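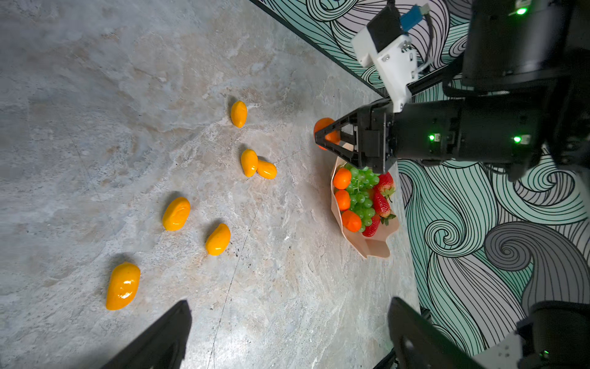
Figure 3. Wrist view, one arm holding a tangerine over the paper wrap, mangoes on the floor.

4.2 Finger comparison

Both arms ran the same controller, only the finger sets changed. Set A is the Bimura stock pair, set B the Mustonen taper. 100 grasps per set, split over round fruit and soft toys. Set A dropped 11, nearly all on the small fruit. Set B did better there but was slow to center – see the delay numbers in 4.3. 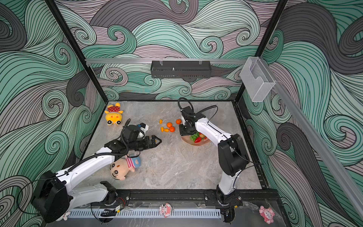 Page last changed: 22 Nov 2022

Fixed view used for scoring only, the policy never gets it. Wrist streams at 480 lines. We tried higher in February, no gain and the Taromlow controller started to skip comands. 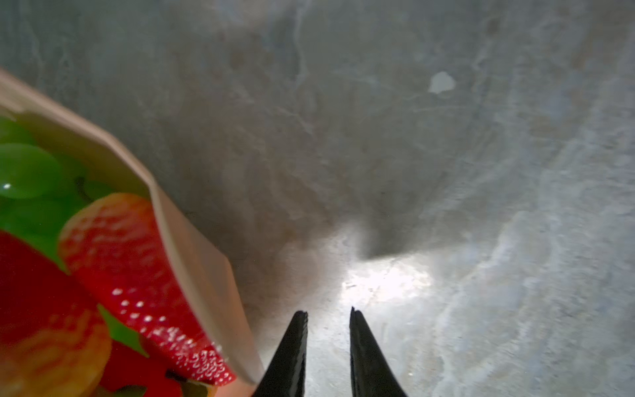 Approach from the side is still the weak case. Close to printed packaging the depth estimate jumps, and the fingers stop short or push the item. Retuning by E. Hyvönen helped a bit, not enough to report seperately.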